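15/08/2020

Right, a proper catch-up, as I haven't written anything in here since the planning notice went up on the old laundry, and an awful lot has happened on our street.

The Barkness is really going. I say "really" because we've been told it was going so many times that I'd stopped believing it. It's stood empty since I moved in, with its green front doors chained up and buddleia growing out of the gutters, and every couple of years there'd be a new board tied to the railings promising flats, or a gym, or (my favourite) a food hall. Then in March the orange notices appeared on the lamp posts, and then of course everything stopped for months, and I assumed that was that again. But on my way to the post box this week I saw hoardings going up all along the front, with OLTUS painted on them in big white letters, so I crossed over to have a nosy.

Oltus are the ones doing the knocking down, and Brotia are the ones who own the site and will build whatever comes next. I had those two muddled all spring and wrote a rather cross letter to the wrong one. They sent me a polite reply, which made me feel worse!

What comes next, as far as I can make out from the leaflet, is 21 flats over 4 floors, with a shop unit at the bottom. The first drawings had it a floor higher and I would have lost the afternoon sun in the back bedroom altogether, so I'm calling that a win even though my letter can't have had much to do with it. There were 2,000 names on the petition, apparently. I signed it outside the butcher's in the sleet and my pen stopped working halfway through my surname.

Anyway, I've been watching from the landing window, tea in hand, like a retired sea captain. They started at the back, with the boiler house. I'd expected a big ball on a chain and it's nothing like that, it's a yellow machine with a long arm that nibbles away at the top of the wall, and a man beside it with a hose to keep the dust down. It's oddly gentle to look at. The noise isn't gentle, mind you. It starts at eight on the dot and the cups rattle on their hooks, and the cat has moved into the wardrobe and will only come out for supper.

And the dust! I've given up on hanging anything outside. The hose is all very well but when the wind comes from that side you get a fine pinkish grit on everything, sills, car, tomatoes. I wiped the kitchen window ledge before breakfast and again after lunch and the cloth was the same colour both times. The leaflet says window cleaning will be "considered at the end of the works", and I've put it in the drawer with that bit underlined.

I did feel a pang when the chimney came down. They took it apart from a cherry picker, a few bricks at a time, and it took them most of two days. I'd got so used to finding my way home by it. You could see it from the top of the bus and know it was time to ring the bell. Now there's just sky, and a gap where you can see right through to the backs of the houses in the next road, which are nicer than ours, I'm sorry to say. One of them has a balcony I never knew existed.

They're saving the bricks, at least the good ones. A lad in a hard hat told me through the fence that 3,000 of them have already been cleaned up and stacked on pallets to go into the front wall of the new building, so there'll be a bit of the old place in it. He also said I could have a broken one if I liked, and passed it over to me, and I carried it home under my arm feeling absurdly pleased. It's on the back step now holding the door open.

The only real grumble is Gbeho. It's the little café on the corner, right next to the hoardings, and they've lost their pavement tables to the walkway they've put in for the lorries. They'd only just got going again after the spring. I had a coffee there yesterday to show willing, and a slice of ginger cake I didn't need, and it was so loud that I ordered by pointing. Brotia ought to do something for them, a rent holiday or at least a decent sign saying they're open. I might write another letter. To the right people this time.

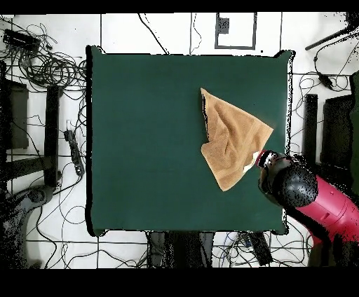 Jobs for next week

Ring the council and ask whether the lorries are meant to be using our end of the road, as the leaflet says not and I've seen them do it.
Move the car round the corner before the front wall comes down.
Cover the tomatoes (old net curtain, airing cupboard, top shelf).
Coffee at Gbeho again, early, before the machines start.
See if I can find that photo I took of the chimney in the snow. I think it's on the old phone, and I've no idea where the charger for that is.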